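2024-07-14
Finger pads on the hand-held gripper, second round

Writing this up while it is still fresh, and partly for Gwenaël Brunet, who asked me on the way out how the felty pads were doing and got a much shorter answer than the question deserved. So, Gwenaël, this is the long one, make yourself a coffee.

Where we left off in May: the smooth rubber pads from Trunham grip beautifully and let go terribly. Anything light comes along for the ride when you open the fingers, and you end up shaking the tool like a thermometer. I had 57 grasps logged on those and was fairly fed up by the end. Sumampouw sent the textured pads as a trial set, and I have been wanting a proper go at them ever since the box turned up.

Fitting them was easier than I feared. I did the left one first and got it slightly crooked, took it off again, and the second try sat nicely. Please don't overtighten the little screws! The plastic under there is softer than it looks, and I would rather have a pad that creaks a bit than a stripped hole. I also put one drop of oil on the linkage while I had everything within reach, so if it feels smoother to you than it did last week, that may be the oil and you shouldn't give the pads the credit.
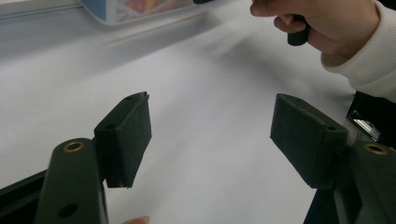

The part I liked best is how forgiving the new surface is when you come in at a bad angle. With the rubber you had to be square to the object or it would catch on one corner and twist, and I had gotten into the habit of lining up very carefully, almost holding my breath. With these I stopped doing that somewhere in the first half hour and didn't notice until I read my own times back. I did 100 grasps in all, mostly pens and small cylinders, and release was clean on nearly every one.

Now the less cheerful side. Heavy things slip. The steel dowel from the Lotasura kit went slowly downward in my grip every single time, and squeezing harder only made my hand ache (I am still a little sore as I type this). Shiny packaging is hit or miss - it holds if you catch a fold, and slides if you don't. I also worry about the edges of the covering. Corners are always the first thing to go on anything fuzzy, and Sumampouw quotes 2,000 cycles before replacement, so we'll see whether ours get anywhere near that.

For comparison I put the rubber set back on for the last 30 or so grasps, same objects, same order. Dowel: no trouble at all. Pens: stuck, stuck, stuck. I had forgotten how annoying it was.

My leaning is to keep the textured pads on for the Prirance tasks, where everything is light, and to swap to rubber only for the metal parts. I thought about mixing them, one of each, and I'd like to try it before we order anything. Gwenaël thinks it will pull objects sideways on release, and may well be right.

Still to do: weigh the dowel, find the smaller screwdriver, ask Sumampouw for spare covers.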